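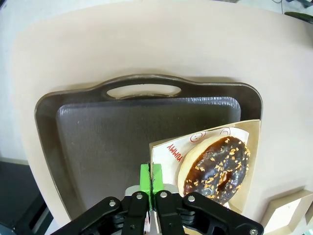 Figure 3. A glazed doughnut served in its folded paper box, on a brown tray with an oval cut-out handle.

4.2 What the tray carries

We come now to the tray, which we had very nearly left out of the study altogether. When we first planned our visits to the Hurkimance bakery counters, our attention was on the pastry and on the paper wrapped about it, and the tray seemed to us no more than a means of getting both of them to a table. It was only after the October visits, when we sat down with our notes and a pot of coffee, that we noticed how often the people we had spoken with brought the tray up on their own. They told us where they liked to put it, whether they kept it under the food or slid it to one side, and how they felt about carrying it back. By the end of that afternoon we had rewritten a good part of the interview guide, and the present section is the result.

Figure 3 shows the kind of serving we mean. The doughnut has a dark chocolate glaze with crushed orange-gold pieces scattered over it, and it lies on a printed sheet inside an open tan box, with the box resting on the tray and the tray resting on the table. That makes a good many layers for one modest pastry! In our coding scheme we treat the sheet, the box and the tray as separate "carriers," following the loose sense in which we used that word in Section 2, and we ask of each one who handles it, at what point in the visit, and where it ends up when the eating is over.

The sheet is the carrier closest to the food and it is also the one that speaks. In the serving shown in Figure 3 it says "YUMMY" in red capitals, and there are small red smiley faces to keep the word company. Our participants were fond of this sort of thing, on the whole, even those who rolled their eyes a little while telling us so. One woman who stopped at the Duline counter most mornings before work said that a smiling paper was "the first friendly face of the day, if you don't count the dog." Another participant, a retired man who took his pastry with a newspaper, had been eating from printed sheets for years and could not tell us a single word that was on them. We find both answers useful. Print on a food sheet is read by some people as a greeting and by others simply as the color of the paper, and we would be wary of any account that allowed for only one of these.

The box is a more complicated matter. Folded open, it can work as a sort of plate with walls, and closed again it is a package that can go into a bag. Several people described choosing the box even when they meant to sit down, just in case they did not finish. Parents of small children were especially clear on this point, and a few of them laughed as they explained that the second half of a doughnut always belongs to the car ride home. Others disliked the box at the table and felt hurried by it, as though the shop were gently hinting that they might be on their way. At the Trutura counter, where the staff asked each customer "box or plate?", we heard people change their minds in the middle of the answer, and we have come to think of that small hesitation as one of the more telling moments in our material.

And so to the tray itself. Of the 581 seated servings in our observation log, we recorded the position of the tray for all but 12, which were taken at tables we could not see well from where we sat. The most common arrangement by far was the one in which the food stays on the tray for the whole of the visit. People ate over it, put their spoons and receipts on it, and let the crumbs fall where they liked. When we asked about this, the word that came up again and again was "mine." A tray marks out a bit of table for the person who sits behind it, with the raised rim for a border, and in a busy room with shared tables that seems to be a real comfort. Those who took the tray away before eating tended to be in pairs or larger groups, where the border was perhaps less welcome.

Crumbs deserve a word of their own, small as they are. A pastry topped with nuts or toffee sheds more freely than a plain one, and a dark tray shows pale specks rather plainly. We had expected participants to mention this as a complaint. A few of them did, mostly about trays that came to them with somebody else's crumbs already aboard, but far more spoke with affection about the crumbs they had made themselves. Eight people described pressing up the last pieces with a fingertip, and two of them lowered their voices to tell us.

The handle turned up less often in the interviews than we had hoped. Our own notes suggest that most customers held the tray by its long sides when it was loaded and used the cut-out only on the way back to the rack, with the tray hanging from one hand. The staff at the Miettinen counter confirmed that this matched what they saw every day, and added that a returned tray very often comes with its box and sheet still on top, the sheet folded or crumpled inside the box. The three carriers thus tend to leave the table together, much as they came to it, and the sorting of them falls to someone behind the counter. We take up that work, and how the people who do it feel about printed paper, in Section 4.3.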